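Workstation shuts off under load after about 20 minutes

Posted Tuesday, August 15, 2023 in Desktop Hardware

Gunther Wendt
I have a used Direck tower workstation that powers off during long renders. Idle and office work are fine. There is no blue screen, it just goes dark and will not restart for a minute or two. The event log shows only the unexpected shutdown entry. CPU reads 62 C right before it happens, so I doubt it is the processor. Memory test passed overnight. Is the power supply the next thing to replace, or can I rule it out first?

Esperanza Llorente
A forced wait before restart usually means a protection circuit has tripped, either in the supply or on the board. Unplug the tower, hold the power button for ten seconds, and reseat the main and CPU power connectors. Then run a processor-only load and a graphics-only load separately. If each one passes and the two together fail, suspect the supply. Also log the board sensors as well as the core temperature. The voltage regulators can overheat while the CPU still reads normal.

Abdelkrim El Khatib
Mine did the same. New supply fixed it.

Hauke Heitmann
Agree with testing the loads separately. Before buying anything, clean the supply intake and check that its fan spins. On towers with plastic trays and latches inside, release the latch fully before pulling. They crack when forced. 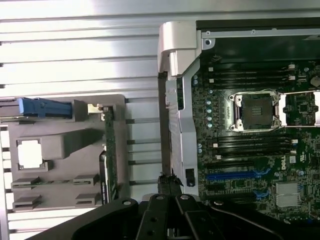 Gonzalo Ibarra: Check the wall side too. I swapped two supplies before I found that an old power strip was dropping voltage under load. Plug the tower directly into the wall for one render and compare.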